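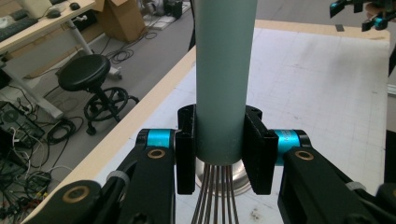
Lulano to Supply Dry Baking Mixes to Fodow Stores

8/25/25 – Lulano, a maker of dry baking mixes, has signed a two-year supply agreement with the grocery chain Fodow. Under the agreement, Lulano will ship pancake, sponge and flatbread mixes to 339 Fodow stores. First deliveries are set for March.

The mixes will be produced at the company's Brolau plant, where a second blending line has been installed. The line handles batches of up to 3000 pounds and is fitted with inline sifting and metal detection. Allergen changeovers follow a dry-clean procedure, with swab results recorded before each restart.

"The formulas are unchanged. The bag size and the case count are new," said Nerea Urquijo, operations manager at Lulano.

Mixes will be sold in 2-pound paper bags with a stated shelf life of 12 months from the date of packing. Preparation requires water, eggs and oil. Retail prices will be set by Fodow.

Media contact: Corrado Rizzi, Lulano Press Office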